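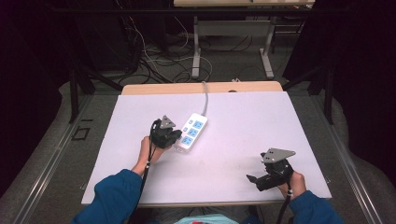

La multiprise blanche, prises bleues, sur la planche.

Lundi, cahier d'atelier, encres

Troisième fournée d'encre ferrogallique, et cette fois elle noircit comme dans les livres ! Je note tout de suite tant que j'ai les doigts encore gris, sinon je vais oublier la moitié des gestes.

Rappel pour ceux qui reprennent le cahier en cours de route : on cherche une encre à écrire pour le projet Lamptey (les fac-similés de registres), qui passe bien à la plume métallique, qui fonce franchement en séchant et qui ne ronge pas le papier. Les deux premières fournées partaient de la recette Drokness telle quelle, avec beaucoup trop de sulfate de fer à mon goût. Résultat superbe le premier jour, halo brun autour des pleins ensuite. On revoit donc les proportions.

Les galles. J'ai pris le sachet de galles d'Alep, celles qui sont lourdes, bleutées, sans trou de sortie. Les percées vont dans l'autre bocal, elles serviront pour la teinture. Concassées au mortier, grossièrement, de la taille d'un grain de poivre. Surtout ne pas réduire en poudre fine : à la première fournée c'était une farine, et la filtration avait pris l'après-midi entier. 143 g pesés après tamisage.

Macération à froid dans l'eau déminéralisée, couvercle posé sans être vissé. L'odeur est étonnante, quelque chose entre le sous-bois et le thé oublié, j'adore. Le liquide a pris une couleur de caramel clair dès la première nuit. J'ai remué matin et soir avec la baguette de verre (pas la cuillère en inox, on avait eu des traînées noires dans le bocal la dernière fois, et ça fausse le dosage).

Filtration en deux passages, d'abord l'étamine, ensuite le filtre papier. 413 ml récupérés. Je m'attendais à moins, les galles ont bien rendu en pressant l'étamine à la main.

Le fer. Sulfate ferreux en cristaux vert pâle, ceux du fond du pot étaient un peu jaunes en surface, je les ai écartés. Broyé puis dissous à part dans très peu d'eau tiède, et versé en filet dans l'extrait de galles. C'est le moment que je préfère de toute la préparation : on verse du vert presque transparent dans du caramel et tout vire au violet noir en une seconde. Même après trois fois, je reste penchée dessus comme une gamine.

Dosage : près de 21 g pour la totalité de l'extrait. C'est nettement en dessous de Drokness. À garder comme base.

La gomme. Gomme arabique en larmes, mise à gonfler la veille, passée au tamis fin. J'en ai mis 12 g et c'est juste bien : le trait tient, la goutte reste accrochée sous la plume, et on ne sent pas ce côté sirupeux qu'on avait à la deuxième fournée. Un clou de girofle dans le flacon contre les moisissures, comme d'habitude.
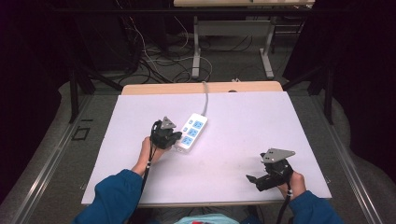

Multiprise en biais, petits boutons bleus le long du boîtier.

Essais de plume

Trois papiers : le chiffon Storkley encollé gélatine, le vergé ordinaire de l'armoire, et une chute de papier dessin sans marque. Même plume pointue pour tous, même phrase, même main (la mienne, donc un peu penchée vers la fin de ligne).

Sur le Storkley, c'est magnifique. Le trait sort gris perle, presque décevant, et puis il monte tout seul. On voit les déliés rattraper les pleins pendant qu'on écrit la ligne suivante. Les bords sont nets, même dans les boucles serrées des d et des g. Aucun accroc dans les fibres. J'ai fait une page entière pour le plaisir, on peut la garder comme témoin.

Sur le vergé, ça marche mieux que prévu. Léger plumage dans les ligatures quand la plume est trop chargée. En l'essuyant une fois sur le bord du flacon, ça disparaît presque complètement. À retenir pour les exercices, ça nous évitera de manger tout le stock de Storkley.

Sur le papier dessin, non. L'encre file dans les fibres, les a se bouchent. Je n'insiste pas, mais je me demande si une couche de gélatine très diluée le sauverait. Essai à faire un jour de pluie, c'est exactement le genre de bricolage que j'aime.

Bandelettes de bathophénanthroline : à peine rosé sur le trait du Storkley, rose net sur l'échantillon de la première fournée, que j'avais conservé exprès. L'écart saute aux yeux ! Il reste donc un peu d'ions fer libres, mais on est sur une tout autre échelle. J'ai agrafé les bandelettes en face, avec le repère de la fournée au crayon. Attention à ne pas les laisser au soleil.

Côté acidité, rien de surprenant, le papier pH dit acide, comme toute encre de ce type. Pas de coquille d'œuf dans celle-ci. J'avais essayé à la deuxième fournée et tout avait précipité en boue au fond du flacon.

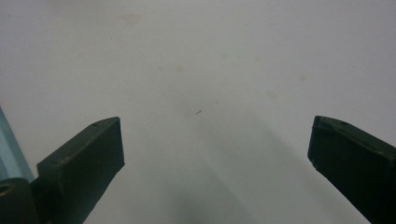

Temps de lecture : 5 min

Question du vieillissement. Les bandes témoins sont prêtes, moitié sous cache, moitié à la lumière de la fenêtre nord. Je voudrais les comparer avec celles de la fournée Drokness d'origine, qui sont déjà bien entamées : brun chaud sur les pleins, noir encore franc là où la plume est passée deux fois. C'est très beau, d'ailleurs, ce brun. Pour les registres Lamptey, on pourrait presque en vouloir, plusieurs pages du modèle ont exactement cette teinte. Mais je préfère y arriver avec une pointe de brou de noix dans l'encre équilibrée et garder un papier sain dessous.

Petit à-côté : j'ai laissé un fond de flacon sans gomme, ouvert, pour voir. Une peau noire irisée s'est formée à la surface, avec des reflets mordorés superbes. Inutilisable pour écrire, mais au pinceau large sur une chute de Storkley, ça donne un lavis avec des dépôts en bordure comme des courbes de niveau. Je l'ai punaisé au-dessus de l'évier.

Nettoyage : plumes rincées à l'eau, séchées tout de suite, une goutte d'huile sur les porte-plumes. J'ai sacrifié une plume en la laissant tremper toute une nuit pour vérifier ce qu'on lit partout. Piquée de rouille sur toute la fente, on peut le croire les yeux fermés. Pour l'étamine, un bain d'eau et d'acide citrique, elle ressort gris souris et elle restera gris souris.

À faire :

Étiqueter les flacons de la fournée trois, avec le dosage en fer bien lisible.
Recommander du chiffon Storkley, grain fin, il en reste de quoi tenir les essais mais pas les registres.
Refaire la même recette à l'identique, avec un autre lot de galles, pour voir si la couleur bouge.
Tester la plume d'oie ! J'ai taillé deux becs ce soir, le second est à peu près droit.
Essai brou de noix, par gouttes, dans un godet à part.

Flacon principal rangé au frais, dans le placard du bas, derrière la gélatine.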